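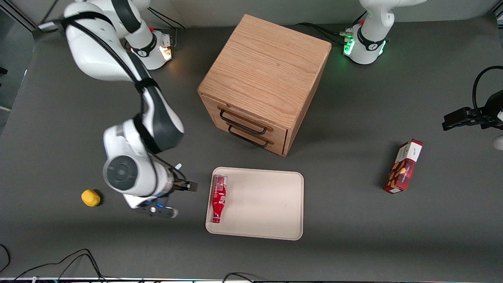
4 min read

3.2 Sensor drift over long recordings

Figure 1. Workspace with two arms, a tray and a red bottle.

We were delighted by how steady the skin patch stayed! Across 2,877 breath recordings from 22 adults at the Porholm clinic, the optical signal drifted far less than in our bench trials (Honda and Moriarty, in press), and the slow baseline rise we had feared showed up in only five people. Four of them wore the patch over the collarbone, where it bends most.

Moving it lower, to the side of the ribs, gave a cleaner trace in every repeat session. The Ledadach filter was left at its default setting throughout. Section 3.3 takes up the harder case of breathing during sleep.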